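Open Afternoon at the Grineo Gear Works

Grineo opens its works to the public twice a year, and in January I went along to the afternoon session. The plant is on the Jerkley estate, ten minutes on foot from the bus stop, behind the tile warehouse. Parking is limited and the sign at the gate is small. Registration was at a folding table inside the loading door, where they hand out ear plugs, safety glasses and a sticker with your group number. I was in the second group, which left at 1:30.

The company makes spur gears, hubs and round plates for conveyor builders and packaging machines. Its largest customer is Transide, which takes mostly small drive sets. We were told that 3,000 parts leave the building in a normal week and that 21 people work on the floor over two shifts. The catalog on the counter listed 1,363 part numbers. Many of these are old sizes kept on the list for repairs.

The tour starts at the saw. Bar stock comes in on racks along the north wall and is cut to length into blanks. From there the blanks go to the lathes, where the faces are turned and the bore is made. We could watch through the windows in the machine doors, but coolant covers most of the glass and there is not much to see. The guide passed around a blank before and after turning, which helped.

Tooth cutting is the next bay and the one most people had come for. Grineo uses hobbing for nearly everything. The cutter and the blank turn together and the teeth appear slowly all the way around, instead of one gap at a time. One machine is kept for shaping, for parts where a hob would run into a shoulder. It is much older than the others and a good deal louder.

After the machines we went into the inspection room, which is quiet and kept at an even temperature. The finished work is laid out on cloth so that the edges of the teeth do not get nicked. Straight-tooth steel gears were out along with a brushed aluminum disc with a large hole through the center.

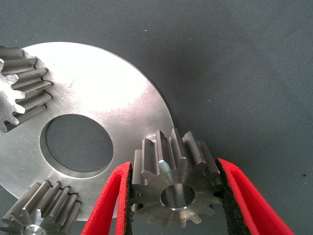
The guide spent a while on surface finish. A customer may ask for a polished bore and not care at all about the rest of the part, so a gear can leave the building with a dull face and still be exactly to drawing. Light scratches on a plate are accepted unless the drawing says otherwise. Burrs are not accepted anywhere, and a burr on a tooth edge is the most common reason for a part to go back to the bench.

Visitors were allowed to try a bore gauge on some scrap parts. It takes a little practice to rock it and find the smallest reading. My three readings of the same bore did not agree with each other. The woman after me did better.

The last stop was packing. Gears are oiled, wrapped in paper and put in divided cartons, 40 to a carton for the smaller sizes. The cartons for export are marked Gbeho, the name of the freight service they use, and stand on separate pallets by the door. Plates are packed flat with a sheet between each one.

Coffee and rolls were served in the canteen afterward. There was a box of reject gears to take home - one per person - and a rack of leaflets on apprenticeships. Two of the machinists stayed to answer questions.

A few notes for anyone going to the next one. The floor is slippery near the lathes, so wear shoes with a proper sole. Children under twelve are not admitted past the loading door. The tour takes an hour and a half, all of it standing, and there is no elevator to the canteen. Places are booked through the form on the Grineo site, and the early group fills first.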